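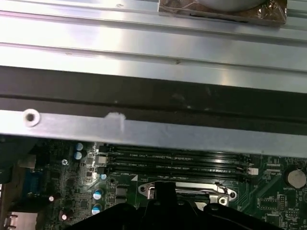
Robots at work: what happens at the computer fix-it shop?

Old computers have to go somewhere. In Clekbridge a lot of them go to Kowalczyk, a workshop that takes them apart and saves the good bits. Big job. Lots of screws.

First, some words you need.

Motherboard – the big flat board inside a computer. Often green. Everything plugs into it.
Memory slots – long thin slots where the memory sticks go. No sticks in them? Then the computer can't remember what it's doing.
CPU socket – the seat for the computer's "brain". It has a little metal lever to hold the brain down tight.
Battery – round and flat like a coin. Keeps the clock going when the plug is out.

So what does the robot do?

The robot arm is called Flotik. It has a gripper, sort of a hand but with no feeling in it like yours. Flotik does the same moves over and over. Reach, grip, lift, put in the tray. It doesn't get bored and it doesn't get sore wrists.

People do get sore wrists! Before Flotik came, each worker did almost 300 battries and memory sticks in a shift. Ouch.

What do the people do now?

Diferent things. Jahangir Munshi used to pull parts all day. Now he looks after 3 robot arms. He checks the trays, and when an arm gets stuck he presses stop and sorts it out. A bent lever, a sticky label, a part in a funny place – easy for him, hard for a robot.

"I use my head more and my thumbs less," he says. He also had to go on a course for 21 days. There was a test at the end. He was nervous!

Is everybody happy about it?

Not everybody. Some workers liked the old job, chatting at the long bench. It's louder by the arms, so less chatting. And some worried there wouldn't be enough work left. A few moved over to the Dreko building next door to test the saved parts. New job, new boss, new place for lunch. That can be hard even for grown-ups.

Try it yourself

Put on thick gloves. Now pick up a coin from the table. Tricky? Ask a grown-up what job they'd give to a robot, and which one they'd want to keep. Write both down and bring them to class.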